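The Skollness Bestiary - Hardcover Edition
Home > Books > Folklore and Mythology > Bestiaries and Demon Lists
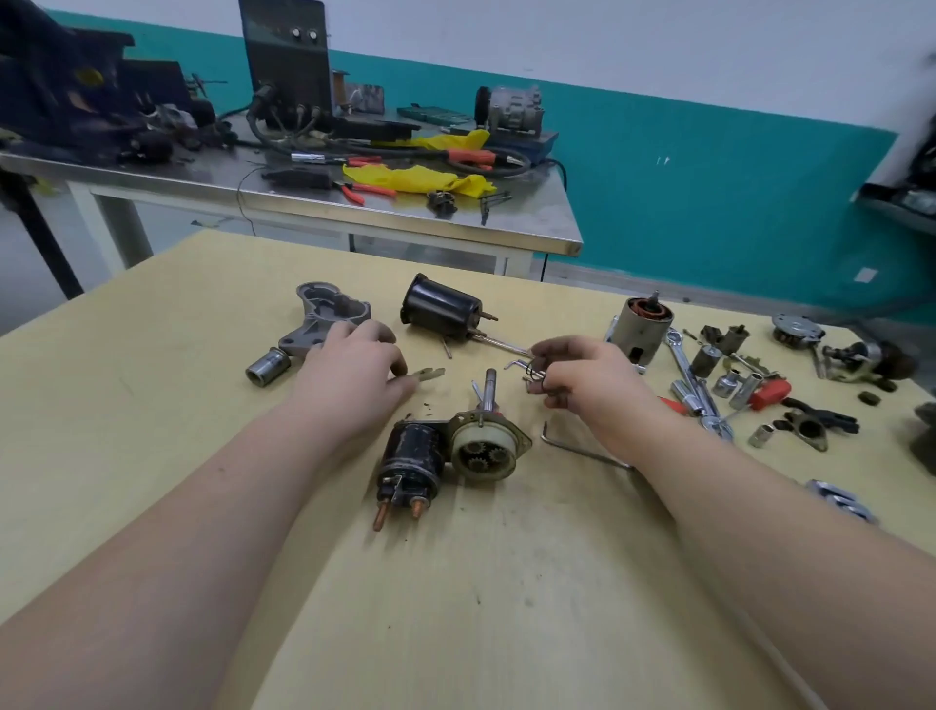

Starter motor parts on the workbench, with the wire springs and clips in one hand.

The Skollness Bestiary
Collected and translated by Catarina Falcão
Published by Veloso
Hardcover, sewn binding, ribbon marker
207 entries, 86 line drawings
In stock

If you have ever lost an evening to looking up one household spirit and ending up three countries away with a horse that drowns people, you are going to love this book. The Skollness Bestiary gathers the water horses, barn spirits, mine knockers, night hags, hill folk and lantern-carriers of one stretch of coast and its back country, and it sets them down the way they were told: short, strange, and often with no ending at all.

It started as a box of parish notebooks. Falcão spent years reading them, and what she found was page after page of creatures written down in between the price of oats and who had died that week. Some get a full page. Some get four words. She has kept that unevenness, and we think she was right to. The entry for the Dray Widow runs to six pages with two rival versions. The entry for the Butter Hand says that it is a hand, that it comes for butter, and that it should be given some.

What is inside

The entries run A to Z by the creature's most common name, with other names given underneath and gathered again in an index at the back (a very good index, by the way - you can look up "things that knock" or "seen only by cattle" and get somewhere). Each entry gives the place where the story was told, what the creature looks like if anyone said so, what it wants, and what people did about it. Where the notebooks disagree, both versions are printed side by side.

There is a long introduction on how the stories moved around. Sailors brought some of them in. Others clearly came over the hills with the sheep trade and changed shape on the way, so that a demon with a rank and a title in a printed book turns up in Skollness as a bad-tempered goat in somebody's orchard. Falcão follows several of these from the learned lists down to the kitchen, and those pages are our favorite part of the whole thing. She is careful about what she does not know and says so plainly.

The back of the book has:

A map of the parishes, folding out
A table of charms, sayings and small offerings, with the entries they belong to
Notes on the words, including how to say them
A reading list, with short comments
The index already mentioned

About the drawings

The 86 drawings are by the Giltard studio, in black ink only. They are small and sit in the text, close to the entry they belong to, and they stick to what the notebooks say. If a witness only saw the feet, you get the feet. The Hallan Mare is shown from behind, going into the water, and it is a wonderful bit of work. Anyone who draws monsters for their own pleasure will be reaching for a pencil by the letter C.

A sample entry

THE LATCH MAN. Also Latcher, Old Lift-and-Drop. Told at Skollness and in the two farms above it. He is heard trying the door after the family has gone up, lifting the latch and letting it fall, never more than three times. He is not known to have come in. One teller says he is looking for a house he used to live in and cannot remember which it was. Another says he is the wind and that her sister is a fool. It was the custom to call out the name of the house to him, loudly and with good manners, and then he would go on to the next. See also: Chair Boy, Threshold Hen.

Who it is for

Readers of folklore, first of all, and anyone with a shelf of demon dictionaries who would like something a little closer to the ground. Storytellers will get a lot out of it, as most entries can be read aloud in a couple of minutes. People who run tabletop games have been writing to us about it since October, and one group has now worked its way as far as the mine knockers. It is not really a picture book for small children. Some of the night hag entries are properly nasty, and the one about the well has kept at least one member of our staff from going down to the cellar alone.

You do not need any background to enjoy it. The notes are at the back, so you can read straight through and leave them alone if you like. Still, do look at the notes for the Threshold Hen. They are longer than the entry and a great deal odder.

The binding and paper

Veloso have done a lovely job. The pages are sewn and the book lies open flat after a little use, which is handy if you like to read with a cup in one hand. The cover is dark green cloth with the Hallan Mare stamped on the front. The paper is cream, thick enough that the drawings do not show through, and the type is a comfortable size. It is a heavy book - one for a table or a lap more than for a bag.

The first printing was 2,470 copies. There are 2 known slips in it: the Chair Boy is listed under the wrong parish on the map, and one page reference for the Lantern Wives in the index sends you to a recipe for keeping eels out of a churn. A correction slip is tucked inside the back cover of every copy we send out. Personally we would leave the eels where they are.

Ordering

Orders are packed in a stiff book box with the corners guarded. If you want a copy wrapped as a gift, write "wrap" in the order note and add the message you would like on the card. We can hold a copy at the counter for ten days if you would rather pick it up. Returns are fine within thirty days if the book is in the state you got it.

Often bought with this book

Vimetti, A Pocket List of Household Spirits (paperback)
Giltard, Twelve Monsters in Ink (postcard set)
Falcão, Salt and Knocking: Stories from the Skollness Mines (paperback, reprinting, join the list)

Page updated 23 November 2018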